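Two-Arm Sorting Cell: Equipment Plan and Budget
Project report, Plonatport course group
2019-10-23

1. Purpose

Our group must propose what the department should buy for a second sorting cell. The first cell is already running, so we took it as the base for our list. The limit given to us is 2,000 for everything except the arms, which are paid from another budget line.

2. What we need to buy

The biggest item is the frame. We asked two suppliers, Jiven and Malabanan, for black aluminum extrusion cut to size. Jiven is cheaper, but the delivery takes up to five weeks. Malabanan delivers in three weeks and includes the corner brackets. We prefer Malabanan, even with the higher price, if the order is placed before February.

The wooden top can be made in the school workshop. The bins and blocks cost very little, but we want the same sizes as now — otherwise the positions in our program have to be measured again.

Cables were the part we forgot in our first draft. Each arm needs enough length to move freely, and the extension cable should have a fixed path on the floor. We added cable clips and a floor cover to the list.

3. Present cell

The present layout has one arm on each side of the table and the bins in a row along the back edge. We would keep this layout. Both grippers can work at the bins, and the front of the table stays within reach of a person standing there. The desk for the keyboard and mouse is on the left, next to the frame.
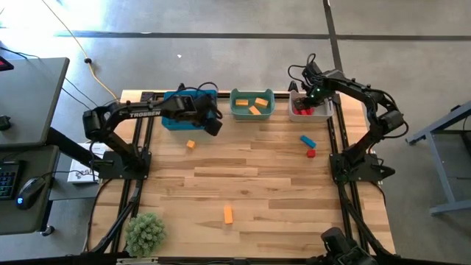

4. Open points

Mostier has not yet answered about spare gripper fingers. If there is no offer, we will plan four sets from the supplier of the arms.

We also need to decide who pays for the second desk. It is not in our budget now.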